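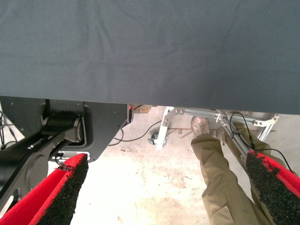 3.2 Table covering and part layout

All trials of the Flulmont assembly study used the same table cover, a woven grey cloth which was chosen for its low glare. Bare table tops gave strong reflections next to the metal parts, and dropped gears rolled away. The cloth was not ironed between sessions - the soft folds were accepted as part of the task.
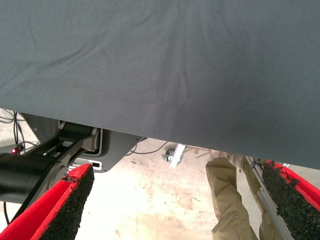 Figure 2. Grey table cloth with its wrinkles and lower hem.

Lint on the weave was removed with a roller after every 20 trials. Folds higher than 2 mm near the plate were flattened by hand.

The parts are a round metal plate with a centre hole and a set of spur gears, which are seated around this hole.
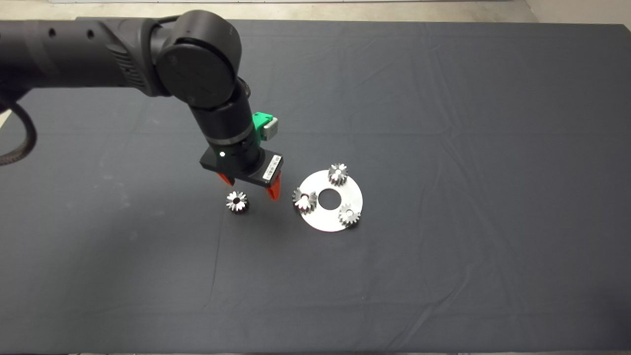 A gear lying on the cloth was counted as not yet placed, also when it touched the rim of the plate. In total 400 placements were recorded at the Utunthorpe site, and 60 of them were repeated with the Hinrichs gear set.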